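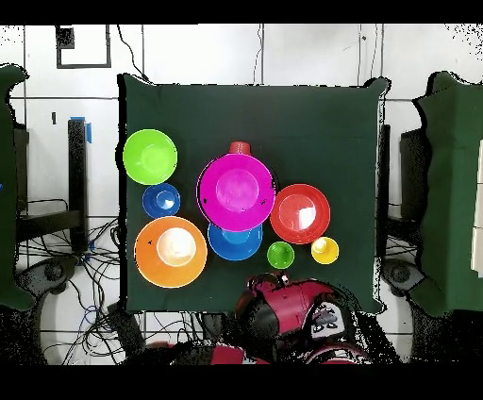
ミストベルグ製塩所のオープンデーに行ってきた

12月のドレムソープは風が強いと聞いていたので、手持ちでいちばん厚いコートを着て出かけたのですが、それでも駅を出た瞬間に「帰ろうかな」と思いました。寒い！ でも目当ては年に一度しか見学できないミストベルグの製塩所です。電車で3時間かけて来たんだから、と自分に言い聞かせて海のほうへ歩きました。

受付は朝の10時から。案内してくれたのはフクダ・マサノブさんという方で、こちらで塩を炊くようになって長いそうです。日本語で話せるとわかって一気に気が楽になりました(英語の専門用語、予習していったのに電車でぜんぶ忘れた)。

最初に見たのは取水口です。といっても、岩場に太い管が伸びているだけなので、正直ちょっと地味。フクダさんによると、ここの管は満潮の少し前にしか使わないのだそうです。潮が動いていると砂を吸ってしまうので、毎月の潮見表が事務所の壁に貼ってあって、休みもそれに合わせて取る。子どもの運動会と満潮がぶつかるともう大変、と笑っていました。

釜場がすごかった！

そのあとがお待ちかねの釜場。ドアを開けたとたん湯気で眼鏡が真っ白になって、しばらく声だけで見学していました。平たい大きな釜がふたつ並んでいて、薪ではなく今は蒸気で温めているとのこと。表面に薄い膜みたいな結晶が浮かんできて、それが少しずつ重なって沈んでいくんです。ずっと見ていられる。同じ組にいたアルリンド・レイテさんは塩田のある町の育ちだそうで、「うちのほうは太陽だけで作るから、この湯気は不思議だ」と言いながら、私よりずっと長く釜にはりついていました。

かき寄せた塩は木の箱に移して水を切ります。箱の底から落ちてくるのがにがりで、なめさせてもらったら舌の奥がぎゅっと縮むような苦さ。これを地元の豆腐屋さんが買いに来るそうです。ドレムソープに豆腐屋さんがあることのほうに驚いてしまって、帰りに寄るつもりで場所まで聞いたのに、行ったらもう閉まっていました。次は先に行きます。
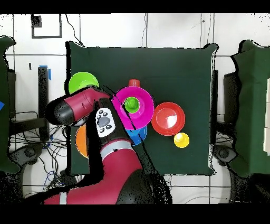
深緑のクロスに映える、明るい色のボウルとカップ。

見学のあいまには、エルリンダ・ルマンランさんの「塩の使い分け」のお話もありました。これがいちばん実用的だったかもしれません。粒の大きい塩は焼いた肉の上に最後にのせる、細かい塩はパン生地に、しっとりした塩は漬物に。ここまではなんとなく知っていたのですが、面白かったのはゆで卵の話で、殻をむいたあとに粗塩をつけると最初のひと口だけしょっぱくて、あとは卵の味しかしない。だから細かい塩をごく少なめに、とのこと。翌朝さっそくやってみたら、たしかに違う気がする(気がするだけかも)。

質問コーナーでは「塩に賞味期限はあるんですか」という定番の質問から、「飼っている羊になめさせてもいいか」という地元ならではの質問まで出て、羊の話がやけに盛り上がりました。塩のかたまりを吊るしておくと、どの羊も同じ側からなめるので片側だけえぐれていくそうです。なぜ。

お昼は売店で魚のスープとパンのセット。スープは薄味で、卓上の塩で好きに調整する方式でした。最初は遠慮して少しずつ入れていたのに、最後のほうは完全に入れすぎました。パンは外側がばりばりに固くて、スープにひたすとちょうどいい。 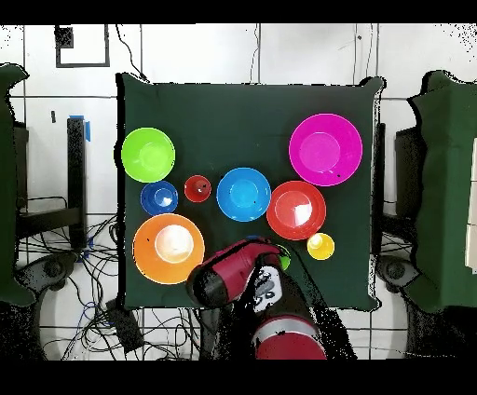

午後はおなかも落ち着いたところで、裏の見張り台にのぼりました。階段は154段。数えたわけではなくて、下の札にそう書いてあります。コートが重い。途中で何度も休みましたが、上からは海岸線がずっと先まで見渡せて、製塩所の煙突の湯気が陸のほうへまっすぐ流れていくのが見えました。フクダさんが「冬はこの風が乾いているから塩の乾きが早い」と言っていたのを思い出して、なるほどこれか、と。朝はあんなに文句を言った風なのに、ちょっと見直しました。

おみやげには粗塩を2袋と、売店の人にすすめられた燻製塩をひと袋。燻製塩は限定50袋で、私が行ったときには棚の奥にまだ少し残っていました。かばんの中がずっと焚き火の匂いで、帰りの電車では隣の人に申し訳なかったです。

最後に、行ってみたい人へのメモ。釜場は湯気がすごいので、眼鏡の人はくもり止めを。岩場を歩くので靴はすべりにくいもの。売店は現金だけでした。見張り台は午後3時で閉まるので、お昼をゆっくり食べたい人は先にのぼっておくのがおすすめです。豆腐屋さんは駅の反対側、橋を渡って左です。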